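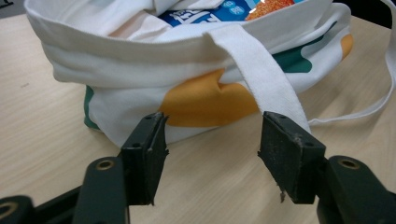

4.3 Folding the Canvas Tote for Tabletop Use

Use this procedure to set up the printed canvas tote as an open holder for packaged snacks and other dry goods. The same steps apply to the Wellititz and Prarnari prints. Bag weight is 135 g without contents.

Before you start

Clear a flat, dry area of table. Empty the bag and shake out crumbs. Check the seams at both ends of each handle strap. Do not use a bag with a loose or torn strap seam.

Forming the cuff

1. Stand the bag upright with the printed side facing you.

2. Push the bottom corners out from the inside until the base lies flat on the table.

3. Pull both straps clear of the opening.

4. Fold the top edge outward and down, starting at the side seams. Work toward the center of the front, then the center of the back.

5. Roll the folded edge over once more to make a wide cuff. Small creases along the cuff are normal and do not need to be pressed out.

6. Let the straps hang from under the cuff. A strap may lie across the print or rest on the table beside the bag.

Note: Unfold the cuff before lifting the bag by its straps. A strap caught in the roll will pull the opening to one side.

Loading

7. Place heavier packages in first, flat against the base.

8. Stand light snack packages on top, with the label toward the opening.

9. Stop loading when the contents reach the top of the cuff. If the walls slump, lower the cuff by one turn or move the packages outward to support the fabric.

CAUTION: Do not load more than 4,000 g. Do not place hot containers or unwrapped food in the bag.

CAUTION: Keep straps away from the table edge. A hanging strap can be caught and pull the bag down.

Cleaning

Wipe marks from the white canvas with a damp cloth. Do not rub the printed areas. For a full wash, turn the bag inside out, wash cold, and air dry flat. Do not tumble dry.

Replacement straps are listed under part 593 in Section 7. For strap repair, see Section 4.5.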